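# Suturing on a Synthetic Skin Pad: Placing and Tying an Interrupted Stitch

Skills guide 16, Weltberg Centre for Surgical Training. Revised October.
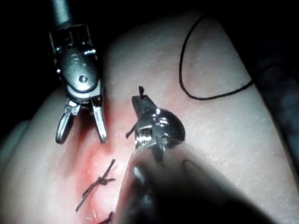

Sulastri Chong wrote after the previous edition that the section on tails was too brief, and that most of her group had left theirs either too short to hold or long enough to tangle with the next stitch. The section has been extended accordingly, and trainees who worked from the earlier edition should read step 6 again.

## Scope

This guide covers the simple interrupted stitch on a pale practice pad, using a grasper and a needle driver. It assumes that the trainee has completed the needle-handling exercises in the Ponura workbook. Continuous stitches are dealt with separately.

## Before you start

- Fix the pad so that it does not slide when pulled. A domed pad needs support on both sides.
- Choose a dark thread. It shows clearly against a pale surface.
- Cut the thread to 16 cm. Longer lengths may be used once the knot is reliable.
- Check that both instruments open and close fully.

## Method

1. Hold the needle in the driver two-thirds of the way back from its point, at a right angle to the jaws.
2. Lift the near edge of the cut gently with the grasper. Do not squeeze - synthetic skin marks easily, and so does the real thing.
3. Enter the pad at a right angle, 5 mm from the edge, and follow the curve of the needle. Do not push it straight through.
4. Take the far edge in the same way, at the same depth and the same distance from the cut.
5. Draw the thread through until a short tail remains on the near side. Wrap the long end twice around the closed driver, open the jaws, take the tail and pull it through. The first throw should lie flat.
6. Add two single throws in opposite directions. Hold both ends clear of the pad and cut them to 5 mm. Frayed ends are usually a sign of worn scissors, or of thread gripped repeatedly in the same place; neither affects the mark given for the stitch, but a frayed end is hard to pick up again and should be trimmed before further handling.
7. Collect every offcut before moving on to the next stitch.

## Common faults

**Edges rolled inwards.** The needle has entered at too shallow an angle. Remove the stitch and repeat from step 3.

**Puckering.** The knot has been pulled too tight. The edges should meet and no more.

**Knot slips.** Successive throws have been made in the same direction.

## Recording

Enter each completed row in the practice log under code 289. Pads may be reused until the surface begins to tear at the stitch holes, after which they should be placed in the Phan bin beside the store.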